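Netodness Manipulation Course

The Netodness Manipulation Course is a student project course in robotics, held every year at the Warnero Technical School. Students work with a two-armed robot and teach it to handle household objects. The course was started by Eino Valtonen and is now led by Lamai Yensuk. It begins in September.

Contents
1 History
2 Coursework
3 Assessment
4 See also

History

The course grew out of an evening club in which students repaired old factory arms. Valtonen wanted a subject where the first results come early, and he chose the sorting of small objects on a table. In the first years the arms followed fixed programs. Later the students began to record their own demonstrations by remote control, and the course was changed to fit this method. Kamol Mahawong wrote the recording software, called Grunorard, which is still in use.

Coursework

Students work in teams of 2. Each team receives one task and must collect 300 demonstrations of it before any training is allowed. The objects are ordinary ones - tape rolls, racks, boxes - and they are placed a little differently for each attempt. Teams review the views from several cameras, including those at the wrists, and remove attempts which they judge to be unclear. The shared archive holds roughly 4,000 demonstrations.

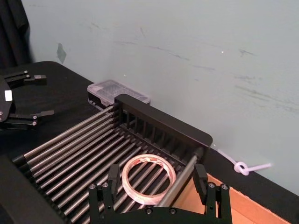
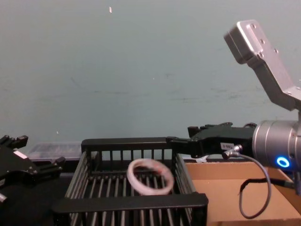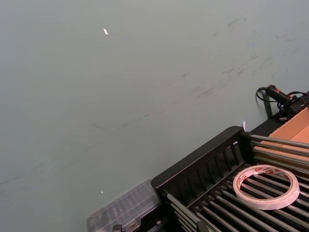
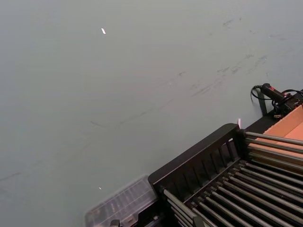 Views of the work table. A roll of tape is seen in the first and third; a white ring in the second.

Assessment

The final mark depends on a live test and a written report. In the live test the robot makes its attempts without help, and the team may not touch the table until the series is finished. The report must describe failed attempts as well as good ones. Mārtiņš Rebane, who examined the course for several years, asked that each team also test its model with data from another team. This rule was kept after he left.

The best report receives the Sarıgül Prize, which is a small sum for parts. The first prize went to Chaiwat Noiphan for a study of grip force on thin objects.

See also

Grunorard
Imitation learning
Robot end effector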